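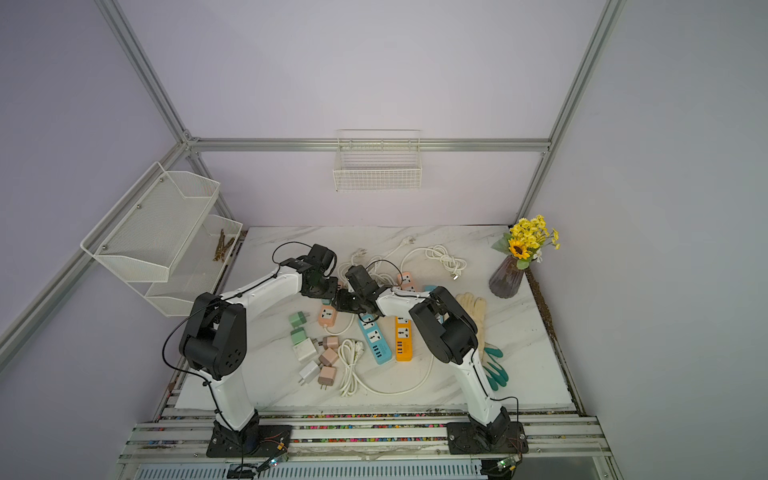

Two robot arms over a marble-patterned tabletop holding an assortment of electrical items.

I've walked the shingle at Rekcombe most mornings for years and the best I'd ever managed was a dead dogfish. So you can imagine the noise I made on Thursday when a grey seal pup looked up at me from behind the groyne, all white fluff and enormous black eyes.

It was just gone seven and the tide was well out. My first thought was that somebody had dropped a bath mat. Then the bath mat yawned at me!

I put the dog on her lead, backed right off and rang the seal line, and by half past Keir Sutherland had come over from Himton with a flask and a bundle of windbreaks. He reckoned the pup was a fortnight old at most and in decent shape, with a nice round neck. "Mum's very likely fishing," he told me. "If she comes back and finds a crowd, she might not stop."

So we made sure there wasn't a crowd. We put the windbreaks up at the top of the beach and I spent the morning turning people back at the slipway (everyone was lovely about it, apart from one man with a drone). I must have said "200 metres, please, and dogs on leads" to half the town. A family from Lemison had driven over specially after seeing it online and they were happy enough with a turn on Keir's binoculars.

A bit after 10 a dark head came up past the end of the groyne - the mother, back at last. She had a good long look at us, hauled herself out and flopped up the stones to feed him. I'm not ashamed to say I had a little cry.

Keir says pups stay with their mums for up to three weeks before they're left to get on with it, so this one may be on the beach a few days yet. The path behind the groyne is roped off and the dog walk now goes round by the car park. If you find a pup on its own anywhere else along our bit of coast, please don't try to put it back in the water. Keep well away and ring the number on the board by the slipway.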